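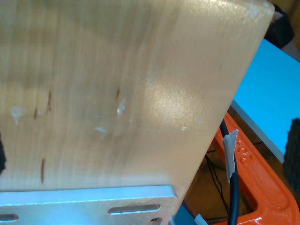

The open day at Bomwood starts at nine in the morning, and when I arrive there is already a small line at the coat rack. I came to talk with the engineer who leads the demonstrations. She asked me not to print her name, because she says the work belongs to the whole group, so I will call her only the engineer.

She has worked with robot arms for many years. Before Bomwood she was at Closwood, a company which makes packing lines. "There, the arm did one movement, all day, all year," she tells me. "It was very good in this movement. If you moved the box a little, it was lost."

The project she shows to visitors has the name Chisholm. Its purpose is to teach arms the small jobs with the hands that people do without thinking. I asked her which job is the most difficult, and I expected that she would say something heavy.

"Anything soft," she answered. "A metal block stays where you put it. A cable has its own opinion."

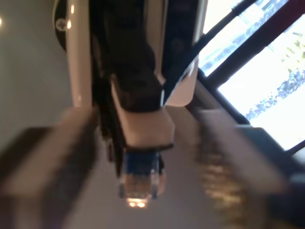 *One of the arms at the open day, close to the window.*

For every job the group collects examples. A person guides the arms through the task, and the movements are saved. For the cable task they have 300 examples now, and 142 of them come from the spring. The engineer says that the first 36 were so clumsy that she wanted to delete them, but a colleague asked her to keep them. "He was right. The arm must also see how a person corrects himself."

Visitors like to ask about speed. An older man next to me wanted to know why everything is so slow, and she did not take offense. She told him that slow is a choice for the open day – people stand near, and they want to follow what happens. She also said that a technician with good hands is still much faster, and she does not expect this to change soon.
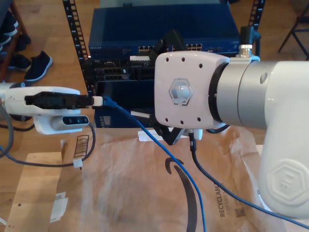
I asked why they work with network equipment and not with something simpler, for example toy blocks. She said they had blocks in the first year. Then a partner, Ukus, which takes care of small server rooms, told them how many hours go into plugging and unplugging cables. "A plug is a good teacher," she said. "It is small, it has a right side and a wrong side, and the cable pulls on it all the time. You cannot cheat."

We spoke also about the fear that people lose their work. Her answer was longer than I can print. She thinks that the night shifts will change first, and she would be glad about it, as she did night shifts herself for two winters.

The group counted 102 visitors last year, and she hoped for more this time. Before I left, I asked if she has a robot at home. "No," she said. "I have a dishwasher, and I load it again after my husband." Then a school class came through the door, and she went to meet them.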